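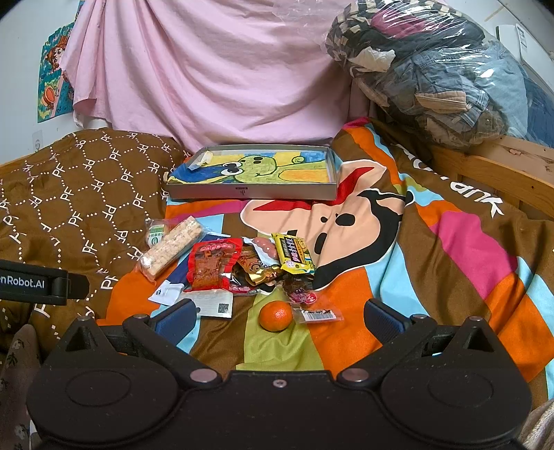 Renji Murakami asks whether the wrist view has to be usable before the gripper closes, or whether it is enough to see the item once it is held. His own clips, he writes, go dark between the fingers in the last part of the approach, and his policy learned to close early on anything shiny.

It has to be usable before closing. The procedure below is written with that in mind. It covers recording pick-and-place demonstrations of small packaged goods with a hand-held gripper, then cutting the recordings into training episodes. It assumes the gripper is already calibrated and that you have the Skeslow recorder running. If you use a different recorder, the menu names will differ but the order of steps is the same.

What the method is for

The target policy takes a wrist image and the current finger opening and returns a short sequence of gripper motions. It gets no depth and no list of item types. Items differ in stiffness, surface and outline, and the training set has to carry that variation. Film-wrapped food is a good choice for this. The film reflects, the outline changes when it is pressed, and the printed label says little about where the solid part is.

Two conditions are recorded: spread, with items lying apart on soft bedding, and contained, with items inside a shallow tray. Keep them as separate sessions. Mixing them in one session makes the later split by condition tedious.

Setting up

1. Choose a surface that gives under load. A bed works well. A hard table hides errors in approach height because the fingers stop when they touch it.

2. Leave patterned bedding in place. In our early runs on a plain sheet, the policy treated any printed area as an item. Large prints, stripes and lettering in the background removed most of that behavior.

3. Use a tray with walls lower than the finger pads are long. Higher walls force a vertical approach and you lose the angled grasps.

4. Switch off auto exposure if the recorder allows it. Glossy film causes the exposure to step as the gripper gets close, and this is the usual cause of dark frames between the fingers. In Skeslow the setting is under Capture, Levels, Hold. Set the level with an item already between the open pads.

Step 4 is the answer to Murakami's problem in most cases. If it persists, check that the light is not directly behind the operator's hand.

Recording the approach

5. Start each demonstration with the fingers fully open and the target inside the view. Hold still for 2 seconds. The segmenter looks for this pause.

6. Move toward the target at an even speed. Do not correct sideways at the end. If the line is wrong, back off and start the approach again. Late corrections teach the policy to wait for them.

7. Stop with the target between the pads and the fingers still open. This stop can be short, but it must be visible in the finger-opening trace as a flat section before closing.

8. Close on the solid part of the item and let the film fold where it wants to.

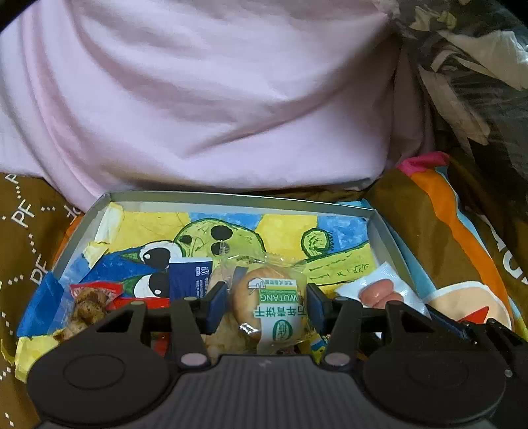
9. Once the opening trace is flat again, lift straight up. For the contained condition, clear the wall before moving sideways. Contact with the wall is the most common reason for rejecting an episode, and it is hard to see in the image, so listen for it and mark it as you go.

10. Set the item down, open fully, and back away until the item is in full view. The end of this movement closes the episode.

Round items need one extra rule. A biscuit in a loose wrapper can turn inside its film when gripped off center. Aim for the widest part and accept a slower close. Soft packets need the opposite treatment: close further than looks necessary, as the contents shift during the lift.

Cutting and checking

Run the Drullero segmenter on the session folder. It splits on the starting pause and on the full opening at the end. Check these before accepting the cuts:

Pause missing. The segmenter joins two demonstrations into one long episode. Sort by length and look at the longest first.

False open. The operator loosened the grip in mid-move. Drullero reads this as an ending. Merge by hand or discard.

Label drift. If you tag items by name, tags shift by one after any rejected attempt. Fix the tags before training, not after.

Our result

We trained one policy on spread sessions alone and another on both conditions, with the total number of episodes held equal. The spread-only policy did well on bedding and poorly in the tray, mostly by pushing items against a wall. The mixed policy lost a little on bedding and stopped pushing in the tray. Holding exposure had a larger effect on early closing than any change we made to the network.

We have not tested stacked items in a systematic way. When one packet lies on another, the policy often takes both. Labeling these episodes as failures made it hesitant on single items, so for now they are left out of the training set and kept in a separate folder named "double".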